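Stirken, season 2: review

The second season of "Stirken" arrived on the Zaketeo streaming service on 25th June, with all episodes released at once. The first season ended in December with the fire at the customs house and left most of its main questions open. The new one answers two of them in the opening hour and then takes its time with the rest.

For those who missed the start, the series is set in 1789 in a small Baltic port. Rana, the daughter of a ship's chandler, takes over her father's business after his arrest and finds out that he had been lending money to half the town. The first season was mainly a family drama. The second is closer to a crime story, and the change suits it.

Renu Singhal returns as showrunner and also directed the first and last episodes. Her episodes are the best of the season. She lets conversations run long and keeps the music out of them, and the auction in the opening episode works well even though almost nothing happens in it except people naming prices.

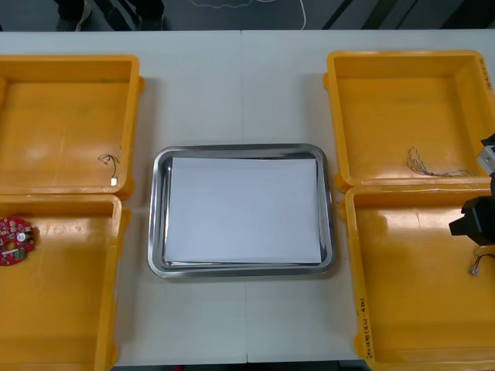 The weaker part is the middle. Episodes four and five follow the magistrate to the capital, where he spends a lot of time waiting in corridors for a letter that viewers have already read. The court plot could have been handled in half the time. It also keeps Rana off screen for most of an episode, and the show misses her.

The supporting roles are better written than last year. The harbor pilot, who had maybe ten lines in the first season, now has a story of his own, and his scenes with the widow from the rope works are the warmest in the show. The magistrate's clerk is still mostly there to carry messages.

The production company, Clullora, clearly had more money this time. There are real ships, the streets are full, and the winter market was filmed with 1000 extras. The costumes look worn in the right places. Some of the night scenes are too dark, and I had to turn off the lights in the room to follow the chase through the warehouses.

Sound is a small problem too. Several of the actors speak quietly, and the wind on the pier covers a few lines that matter later. Subtitles help. The English dub is acceptable but flat, so the original track is the one to choose.

There are 13 episodes, each a little under an hour. The finale closes the debt story properly and leaves one door open for a third season, which Zaketeo has not ordered yet. New viewers should start with season one, as the recap before the first episode is short and skips the brother entirely.

Rating: 7 out of 10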